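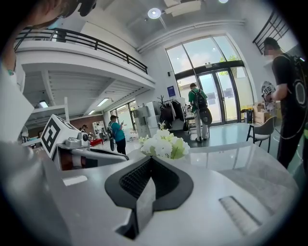
Lorna Mackay told me straight out that open calls are a waste of a casting month, you go through a thousand tapes and end up hiring the kid the agent sent you anyway. Start with that. Let them laugh. Then the numbers.

Gevska, series one. 1,106 tapes in. 839 watched to the end, by me and Ewan Ritchie, mostly after 9 pm. Rest were wrong age or wouldn't open. 21 called back. Say it slow, people write these down.

Who got cast from the 21: the sister, the bus driver, both cousins. The lead came through MacKinnon. So Lorna half right. Admit it early or she'll bring it up in the Q&A.

What we asked for
One page of script, name, height, where you live. Should of asked for dates available. Didn't. Lost our first choice for the bus driver to a summer tour. My fault, Ewan wanted it on the form.

Age question – we asked playing range only. A couple of agents grumbled. Keep doing it. Tell the story of the actor listed as three different ages on three fan sites, all wrong, turned down for a teacher part on the strength of one of them. No name!!

Watching the tapes
Rule was 30 seconds minimum, even the bad ones. Most people warm up after the first line. The sister's tape is dreadful until she turns a page. Play clip if sound is working, otherwise skip and read the line out myself.

Don't watch in the order they arrive. Early ones got all our patience and the October ones got none. We shuffled from then on.

Notes – one sentence each, written before talking to each other. Ewan's were kinder. Mine were things like "no" which is not a note.

Callbacks
Two days, church hall, awful echo. Paired people up instead of reading with a casting assistant. Cousins came out of that, they'd never met. Neither would of got it on tape alone, I had one of them down as a maybe.

Money. Somebody will ask. Travel paid for all callbacks, came out of the costume line, costume still not speaking to me. Worth it. Half the room couldn't have come otherwise.

Saying no
Everyone got a email. Took a whole evening. The 21 got a phone call. Do the calls in the morning, not at dinner time, I learned that one badly.

If short on time cut the Money bit and go to this:
Would I do it again for Niltine? Yes but smaller. Close it after two weeks, put dates on the form, third person watching. Lorna has offered. She says she'll hate it.

Questions. Water. Thank Ewan.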